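支持中心 > 热水设备 > Kernon > Galley 系列 > 已处理的工单
归类：水温不稳 / 储水式 / 小型店铺
打印本页 | 用电子邮件发送

标题：洗头的时候热水变温，机器显示正常
提交人：Fiorella Carbone
提交日期：2019年2月20日
状态：已解决

您好。我开一家小的理发店，中文是我的第三种语言，所以有的词可能用得不准，请您原谅。我会尽量写清楚，一件事一件事地写。

我们店里的热水器是 Kernon 的 Galley，100升，电的，储水式，立着装在后面的小房间里。功率有两档，铭牌上写的是1000瓦和2300瓦，我们一直用高的那一档。温度设定在六十度。前面有两个洗头池，水龙头是 Bramwell 的单把手混水龙头，后面接软管和花洒。花洒的把手上有一个按钮，按一下水就停，再按一下水又来。小房间里还有一个普通的水槽，我们在那里洗毛巾和碗。

问题是这样的。早上第一位客人，水很好。第二位客人，有的时候水很好，有的时候洗到一半，水慢慢变温，要把龙头的把手往热的方向推很多。推到最左边以后，水还是不够热。过几分钟，水又自己热了，而且热得太快，客人会叫一声。这种情况从去年六月就有一点，那时候天气热，我们没有重视。现在是冬天，冷水非常冷，客人开始抱怨了。

机器的屏幕上一直显示六十度，或者差一两度，没有错误代码。

我已经做过的事：

把机器关掉，等十分钟，再打开。没有变化。
把温度调高到六十五度。水刚来的时候更热，但是中间变温的现象还在。后来我又调回来了，我怕烫到人。
把两个花洒的头拆下来，泡在醋里一个晚上。出水比以前有力，水温的问题还是一样。
检查功率档，确实是高档。

请问这是不是加热管坏了？如果要换加热管，店要关门多长时间？

---

Amedeo Longo（支持）回复：

您写得很清楚，谢谢。加热管坏了，屏幕上的温度会慢慢掉下去，不会一直停在六十度。所以我先不怀疑加热管。请您先帮我们做三个观察，不用工具。

一、水变温的那个时候，请马上到小房间，用手靠近机器上面的热水出水管，小心，不要抓住。请告诉我管子是烫的还是温的。
二、同一个时候，请打开小房间水槽的热水，看它热不热。
三、请记下水变温时另外一个洗头池在做什么。

另外请告诉我们，机器的冷水进口有没有装减压阀。

---

Fiorella Carbone：

我用了几天做这些观察，写在一个本子里，现在抄给您。

第一个观察。上午十点多，客人是一位头发很长很厚的女士，洗的时间比较长。洗到冲第二遍的时候水变温了。我跑到小房间，出水管靠近机器的地方很烫，我不能把手放在那里。可是离机器远一点，大概在管子拐弯以后，管子只是温的。我觉得很奇怪。我以为热水走这么短的路不应该冷得这么快。

第二个观察。水槽的热水刚打开是温的，过一会儿变得热一些，但是没有早上那么热。

第三个观察，我一开始写得不好。我只写了“没有人用”。后来我问我的同事 Annunziata，她说不对，那个时候二号池是有人的，但是她正在给客人涂护发素，水停着。我理解“没有人用”就是没有出水，所以我写错了，对不起。

减压阀有，在机器的冷水进口旁边，一个铜的，上面有一个小的表。两个洗头池的冷水不经过它，冷水是直接从外面的总管来的。这个我是跟着管子看过去才知道的。

顺便说一下我们怎么工作，也许有用。客人坐下以后，我们先在干头发的时候把结梳开，然后用温水打湿，洗第一遍，冲，洗第二遍，冲，涂护发素，等两三分钟，再冲。等的时候，我们不关龙头，只按花洒上面的按钮。这样做是为了水温不用再调一次。我在以前的店里学的也是这样，大家都这样。 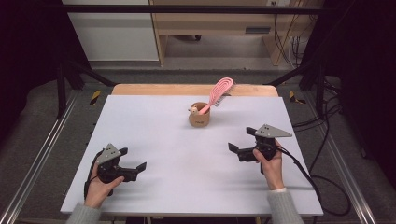 粉色的梳子和软木小罐。

我也问了 Annunziata，她说下午水变温的次数比上午多。下午我们常常两个池一起用。

---

Amedeo Longo（支持）回复：

您的第二次记录很有帮助，特别是关于按钮的那一段。

我先说还剩下的两种可能。

第一种：机器里面的冷水进水管（有的师傅叫它插管）断了或者裂了。正常的时候，冷水从这根管子进到水箱下面，热水从上面出去。管子断了，冷水就在上面和热水混在一起，出来的水就是温的。这时候屏幕还可能显示六十度，要看传感器在哪里。可是如果是这样，靠近机器的出水管也应该是温的，您说它很烫，所以这种可能比较小。

第二种：冷水从别的地方进了热水管。您的龙头一直开着，水只在花洒那里停住。龙头里面冷水和热水是连在一起的。洗头池的冷水没有经过减压阀，压力比较高，热水经过减压阀，压力比较低。水在花洒出不去，冷水就经过龙头被推到热水管里。另外一个池在用热水的时候，就会用到这一部分冷水。

请做下面的试验，要在没有客人的时候。

1. 所有龙头都关好，花洒的按钮也放在停水的位置。
2. 关上热水器冷水进口的阀门。加热先断电。
3. 打开小房间水槽的热水，只开热水。开始会有一点水流出来，然后应该停。请等水停。
4. 水停了以后，把二号池的龙头打开到中间，花洒的按钮还是停水。看水槽有没有水再流出来。
5. 关上二号池，对一号池做一样的事。

如果水槽又流水，就说明冷水从这个龙头过来了。做完以后请先打开冷水进口阀门，让水槽流出稳定的水，最后才通电。

---

Fiorella Carbone：

我晚上关门以后做了试验。我把您的步骤打印出来贴在墙上，一步一步地做。我不着急，因为我有一点怕那个断电的部分。

第三步，水流了一会儿，变细，停了。
第四步，我把二号池的龙头开到中间，回到小房间，水槽在流水。不是滴，是流，冷的。
第五步，一号池也流水，但是少一些。

我做了两遍，怕是我看错了。第二遍的结果一样。然后我把龙头把手推到最右边，就是只有冷水的位置，二号池就不流了，一号池还滴一点。不知道这个信息有没有用。

现在我明白为什么这么久找不到原因。机器没有坏，水箱里有很多热水，可是热水到不了我们这里。我的丈夫不相信，我就给他也做了一遍。

我的问题：最简单的办法是不是我们以后不用按钮，每次都关龙头？第二个问题，如果一定要装什么东西，应该装在哪里，是找您的公司还是找普通的水管师傅？

还有，我一位同行说我们的机器太小了，应该换一个大的。换之前我想知道是不是真的有必要，这是一笔不小的钱。

---

Amedeo Longo（支持）回复：

试验的结果很清楚，两个池都有串水，二号池比较严重。

每次都关龙头，可以马上解决大部分问题，今天就可以开始这样做。可是这要求每一个人每一次都记得，所以我还是建议装止回阀。一共要装四个：两个池的龙头下面，热水和冷水的进口各一个。这是普通的水管工作，不需要我们公司的人来。请告诉师傅，要装在角阀和软管之间，箭头朝龙头。有的花洒软管自己带止回阀，可是那个在混水以后，不能挡住这种串水。

一号池在只有冷水的位置还滴一点，说明龙头里面的阀芯可能也磨损了。可以先装止回阀，再看要不要换阀芯。

止回阀装好以后，热水器的进口那里会不会有膨胀的压力，请师傅一起看。您的减压阀旁边应该有一个安全阀，加热的时候它滴几滴水是正常的，请不要把它堵上。

关于机器的大小，我在装好以后再回答您。先把串水去掉，才能知道100升够不够。

---

Fiorella Carbone：

写一下这几天的情况，还没有装阀。

我们先用关龙头的办法。我写了一张纸，“请关龙头，不要只按按钮”，贴在两个池的中间。第一天，Annunziata 忘了很多次，我也忘了，手自己就去按那个按钮。第二天好一些。我在本子里记，只要大家都记得关，水温就不变。有一次变温，我去看，一号池的龙头是开着的，是我自己开的。

关龙头的坏处是每次都要重新调温度，第一秒的水不是太凉就是太热，要先冲在手上试。客人的脖子放在池边等着，看不见我们在做什么，有的客人不太喜欢等。所以阀还是要装的。

我去了 Grika，就是我们这条街后面卖水暖材料的店，问止回阀。店员问我要什么尺寸，我没有想到要问这个，就回来了。请问是几分的？我量了软管的螺母，但是不知道应该量里面还是外面。

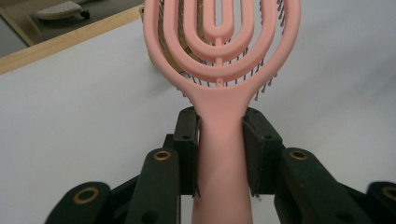
Gianni Melis 在下面留言说，他的店两年前也是这个毛病，那时候他听了别人的建议，先换了一个更大的热水器，最多可以储200升，结果下午的水还是忽冷忽热，最后花在四个小阀上的钱比一顿晚饭还少。他说尺寸不用自己量，把角阀上的旧软管拆一根带到店里比一下就可以，一般洗头池都是四分的。他还提醒一件事：买的时候拿在手里，从两边吹一下气，只能从一边吹过去的才是好的，他买过一个两边都能吹过去的，装上去以后又找了半个月的原因。

---

Fiorella Carbone：

谢谢 Gianni 的留言。我照他说的，把二号池的一根旧软管带去了 Grika，确实是四分的。四个阀我都在柜台前面吹过了，店员看着我，没有说什么。四个都是好的。

水管师傅 Brunello Fontana 早上开门以前来的。我把这一页给他看，他看得很仔细，说方向是对的，只有一个地方他想改：他在每个止回阀前面加了一个小的过滤网，因为我们这条街的水里有沙。他说止回阀里面卡住一粒沙，就等于没有装。过滤网以后要自己拆下来洗，半年一次。

他也看了安全阀，加热的时候滴水，下面有排水管，他说正常。一号池的阀芯他拆出来了，上面有水垢，还有一道划痕，他换了新的。Bramwell 的这种阀芯他车上正好有。

全部做完不到两个小时，第一位客人只等了一会儿。

装完以后，我们又做了一次您的试验。第三步，水停了。第四步，二号池开到中间，水槽没有水。第五步，一号池，也没有水。Brunello 让我等久一点，我们等了他喝完一杯咖啡的时间，还是没有水。

---

Amedeo Longo（支持）回复：

很好。请您正常使用两个星期，按钮可以用，贴在墙上的纸可以拿下来。请继续记录水温，特别是下午两个池一起用的时候。

---

Fiorella Carbone：

两个星期的记录。

水温不变了，护发素等待的时候用按钮也不变。只有一次例外，是星期里最忙的一天的晚上，连着很多位客人，最后一位的水有一点凉。这一次我去看屏幕，上面不是六十度，是四十三度。所以这一次是水箱里的热水真的用完了，和以前的情况不一样，以前屏幕从来不掉。

我想请问，这样是不是说明机器还是小？

还有一个小问题。拆下来的旧阀芯上水垢很多，热水器里面是不是也这样？我们用了五年，没有清洗过。

---

Amedeo Longo（支持）回复：

两周里只有一次用完，而且是最忙的一天，我认为100升对您的店是够的。冬天冷水进来很冷，从冷水加热到六十度，用2300瓦也需要两个多小时，所以连续用水很多的时候，机器跟不上是正常的。那一天您可以把毛巾放到关门以后再洗，热水就可以留给客人。到了夏天您可能完全不会再遇到。

五年没有清洗，应该洗一次，同时检查镁棒。镁棒是里面一根保护水箱的金属棒，它会慢慢变小，这是正常的。如果剩下的很细，就换。清洗要断电，关水，把水箱放空，这件事请师傅做，不要自己打开法兰，里面的密封圈每次都要换新的。放空以后重新装水的时候，一定要等热水龙头流出连续的水，没有气了，再通电。加热管在没有水的时候通电，很快就会烧坏，这种情况不在保修里面。

如果没有别的问题，我就把工单关闭。镁棒的事请另外开一张新的，方便以后查。

---

Fiorella Carbone：

可以关闭。Brunello 下个月来清洗，我已经和他约好了。镁棒是什么样子，我会写在新的工单里。

我把本子里的这几页也复印了一份，夹在热水器的说明书里，以后如果店里换了人，可以看。谢谢您的耐心，也谢谢 Gianni。

工单由 Amedeo Longo 关闭。
处理结果：两个混水龙头串水。加装止回阀四个、过滤网四个，更换一号池阀芯。热水器本身无故障，没有更换零件。

打印本页 | 用电子邮件发送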